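Iltport Tenants' Newsletter
2/7/24

Quick one from me, typing this between the plumber and the school run. Lots to get thru so bear with me.

Winter heating, where we are

Bills are in. Mine was $812, last year it was $721, and I wear two sweaters indoors. Plenty of you wrote in with worse. Yuzhen Shen went back over hers and found she'd been charged an estimated reading since November. Estimated! Got it corrected after one phone call and a photo of the meter. So check yours. If there's a little E next to the reading, that's the one to call about. Have your account number ready, hold music is awful, bring a snack.

Drafts are the other thing. The Bajwa Street side gets the wind straight off the water and you can feel it along the baseboards. Cheap fixes that people swear by: foam tape around the windows, a rolled towel at the front door, heavy curtains closed by four. Also pull big furniture off any wall with a heater on it. Ryszard Bielecka had a bookcase in front of his for three winters. Moved it, room warmed up the same evening, he is still annoyed about it.

Sofa along the wall is fine if there's no heater behind. Same goes for a tall cabinet, tho leave a bit of a gap on outside walls or you'll get mold back there. I did. Bleach and an old toothbrush, whole Saturday gone.
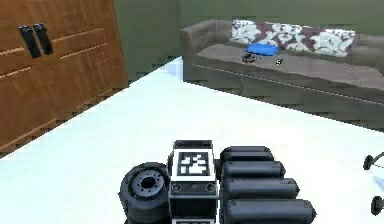
Radiator bleeding night

We're doing it again. Henryk Sobczak has the keys (the little brass ones, not the building ones, please stop asking him for the building ones). Put your name on the sheet by the mailboxes and he'll work up from the ground floor. Takes him a few minutes per apartment. Have a cup and a rag out. If your radiator is hot at the bottom and cold at the top, you need this. If it's cold all over that's a valve and a job for Drisonis, their number is on the same sheet.

Doors: the old advise was to leave every inside door open so the heat gets around. Depends on your place. If you've got one room you live in and two you don't, shut the two and keep the warm where you are. Keabetswe Msimang tried it for a month and says her bill dropped, she didn't say by how much and I forgot to ask. Do open up for ten minutes in the morning though. Damp builds up otherwise, especialy if you dry laundry inside.

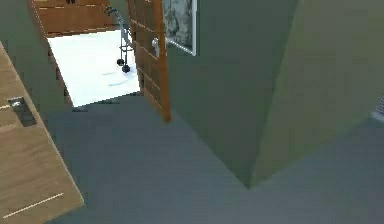

Fuel fund

Stands at $2,314 after the soup lunch, thank you thank you. It's for anybody in the building who's behind, no forms, no questions. Slip a note under Wanda Borkowska's door or catch her on the stairs. She keeps it to herself.

Odds and ends

Skondden is picking up old space heaters again, the kind with frayed cords. Leave them in the lobby with a tag on. Whoever borrowed the long ladder, it's needed back for the hall lights.

Soup recipe next time, I ran out of room. Stay warm!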